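Open day walk-through: checklist with comments
Tornside, demonstration floor, 6/10/22

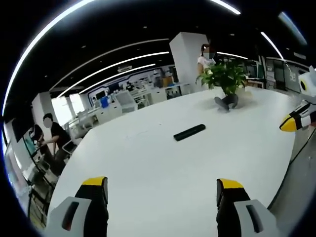 Done before doors opened, with a clipboard and one working pen. Fifty-five visitors booked, 32 of them from Feddale, who ask a lot of questions and touch things.

1. Exits clear, signs lit — OK. Both doors open. One complains about it.

2. Cables off walkways — FIX. Tape down anything a visitor could step over. "They'll see it" was the answer in January as well.

3. Emergency stop reachable from the visitor side — OK. Tested twice. The second time was an elbow, but it counts.

4. Grippers: fingers and pads checked for wear — OK. Visitors may hold one. They may not hold each other's sleeves with one.

5. Demo table wiped, nothing on it that rolls — OK. Glassware stays in the cupboard, whatever the Gounder script says.

6. Plants — COMMENT. The form has no line for plants, so I have added one. Water them after the visit, away from the power strips.

7. Desk staff told about the tour — PARTLY. Told, yes. Listening is a separate inspection.

8. Extinguisher tags in date — OK, all 5.

9. First aid kit — FIX. Plenty of eye wash, no bandages. Stultamach to restock before the afternoon group.

Cleared to open once 2 and 9 are signed.

548 views | 5 comments
Contact | © Tornside | Back to top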